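Chapter 7
Learning Manipulation from Hand-Held Demonstrations

Goals of this chapter

After working through this chapter you should be able to explain how a person can record training data without a robot, describe what is stored in one demonstration, and plan a small collection of your own.

7.1 Taking the robot out of the recording

In Chapter 6 every demonstration was recorded by driving a real arm with a second, smaller arm. The method gives clean data, but it is slow, and the arm has to be bolted down somewhere. Most of the Chapter 6 recordings were made at one bench, and the policies trained on them did poorly when the bench was moved.

A hand-held gripper removes the arm. The operator squeezes a handle to close the fingers and carries the tool through the task. A wide-angle camera fixed to the tool records what is in front of the fingers. Later, the path of the tool is recovered from the video, and the opening of the fingers is measured in each image. Together these give the same two things an arm would have logged: where the gripper was, and how far it was open.

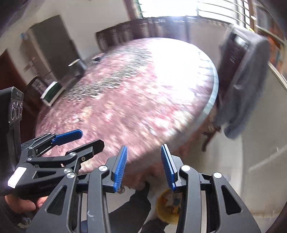
Recovering the path depends on the camera seeing fixed things it can recognize from one moment to the next. Furniture, window bars and shelves are useful for this. A plain wall is not. Fast turns are a common cause of failure, and so is strong glare, so new operators are told to start slowly and to pause before each grasp.

7.2 The Kundville recordings

The main data set in this chapter was collected in homes in Kundville under a project led by Sânziana Coman. Operators worked at tables and counters as they found them and picked up small household goods. The full set holds 1,229 demonstrations. Of these, 219 were dropped when the path could not be recovered, and the rest were used for training.

Boxes deserve a separate look. A box standing on end can be gripped across its narrow sides, but the fingers must come in level and close evenly or it tips. A neighboring box makes the approach harder, as one finger may have to pass through a small gap.

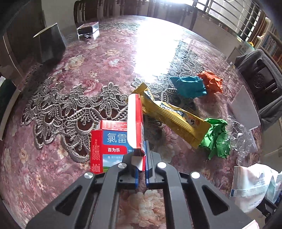 Figure 7.2 A medicine box held upright between the fingers, with a second box beside it.

Two policies were trained, one on the Kundville set and one on bench recordings from the Leite lab. Both were tested on the same arm in a kitchen that appeared in neither set. The Kundville policy completed 62 of 70 trials. Section 7.5 gives the results for the bench policy and discusses why the two differ.

Before reading on, review the definition of a coordinate frame in Section 2.3. The next section uses it to convert the path of the camera into the path of the fingertips.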